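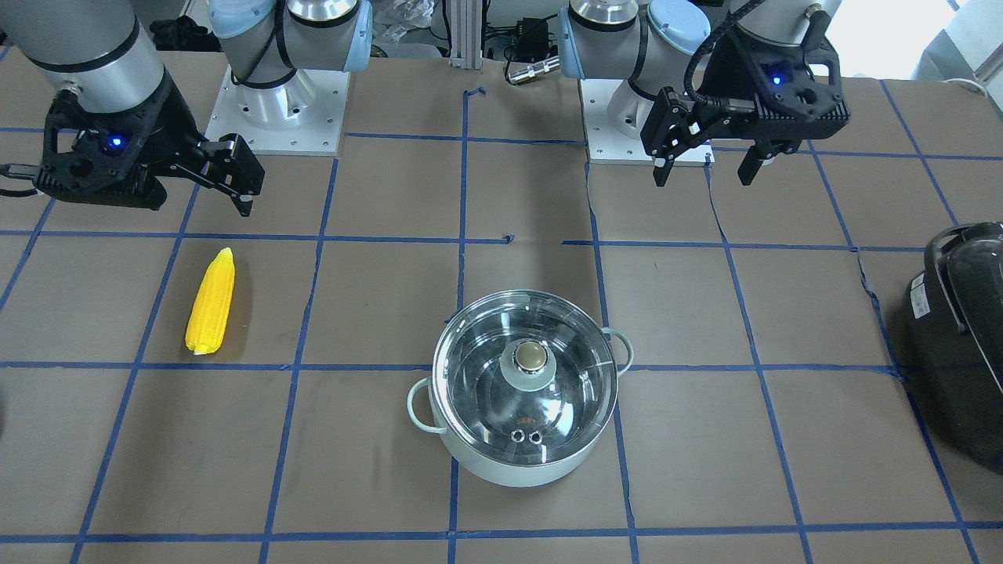 Zostana wrote: paper under the tape is fine, but change it when it creases.

Trying to mark squares on a table for a play food sorting game. How do I keep the tape straight?

Gill
Rule pencil lines first, then tape over them. Press down from the middle.
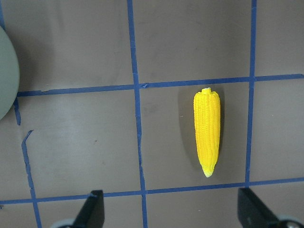

Villus, site moderator
Blue masking tape wrinkles if you pull it. Lay it slack, and leave each square big enough for the longest piece, which for us is the corn on the cob.

Trandden
I just do it by eye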